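Clolside Small Press Library

The Clolside Small Press Library is a lending and reference collection of zines, minicomics, chapbooks and other short-run publications, kept on the upper floor of the former Aasen shoe store in the town of Clolside. It holds 3,000 items, nearly all of them made by hand or on office photocopiers, and it is open to anyone who cares to climb the stairs. Borrowers do not need to live in the town, and many of them come in from the farms and villages farther up the valley.

History

The library grew out of a single cardboard box. Ekene Fashola, a schoolteacher who had been trading zines by mail since her student days, began leaving copies on the windowsill of the Aasen store for customers to read while they waited for their children to be fitted. People took them home, brought them back (mostly), and before long began adding things of their own — recipe booklets, bus-trip diaries, a long-running comic about a goose. When the store closed, the Aasen family offered her the upstairs room at a low rent, and the shelves that had held shoeboxes turned out to be just the right depth for half-letter booklets stood on end.

Fashola ran the collection alone for 4 years and kept her catalog on index cards, sorted by the color of the cover. Regular visitors grew very fond of this arrangement, though it was hard on anyone looking for a particular title. Bello Ogbonna, a bookbinder who had moved to Clolside to set up a workshop, joined her afterward and drew up the subject headings still in use. The color cards were kept, and they can still be browsed in a drawer beside the door.

Collection

The greater part of the library is made up of personal zines, the sort in which a writer sets down a year, an illness, a move across the country or a beloved pet in whatever order seems best. Music zines form the next largest group and are strongest for the valley's dance-hall bands, whose members often wrote, drew and stapled their own. There are also good runs of gardening zines, a shelf of poetry, and a children's section where the books are kept in low bins so that small readers can dig through them.

A group of 400 items known as the Wokusance papers is kept apart from the rest and does not circulate. Wokusance was a mail-art newsletter put together at kitchen tables by a changing circle of friends, each of whom added a page before sending the bundle along to the next. No two copies are quite alike. The library's set includes envelopes, spare pages and several letters complaining warmly about late postage, and readers are welcome to look through all of it at the big table with clean hands and a pencil.

Borrowing

Readers may take home 3 zines at a time and keep them for a month. There are no fines. Each booklet travels in a stiff card folder, made in Ogbonna's workshop, with a pocket for notes to the author; these notes are gathered up and mailed on whenever an address is known. Some makers have said that the notes from Clolside were the first they ever received from a stranger, and more than one friendship has started that way.

Online catalog

For many years the only way to find out what the library owned was to visit or to write a letter. A searchable list was put up in April 2020 using Civik, a simple catalog program meant for clubs and small archives. It gives the title, maker, subject and size of each item, along with a short summary where somebody has had time to write one. Full scans are posted only with the maker's permission, and quite a few makers have preferred to leave their work on paper.

Zine day

The library holds a zine day every May, with tables set out on the stairs, the landing and the sidewalk in front of the old store. Visitors can trade, sell or give away their work, and a long-armed stapler is left out for anyone who has arrived with loose pages. Fashola teaches a folding class in the morning, showing beginners how to turn one sheet of paper into an eight-page booklet, and everything made in the class may be added to the collection if its maker wishes. 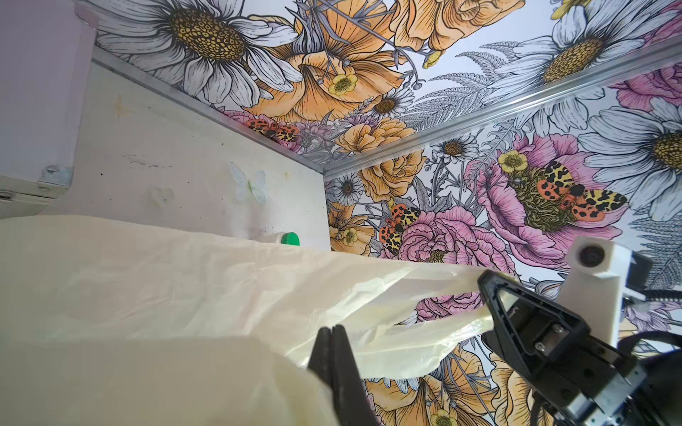 New donations are accepted throughout the year, by mail or in person, and a maker's own copy is always welcome even when the library already has one on the shelf. Duplicates go into a trading box by the door, where visitors may swap one of their own zines for any they like.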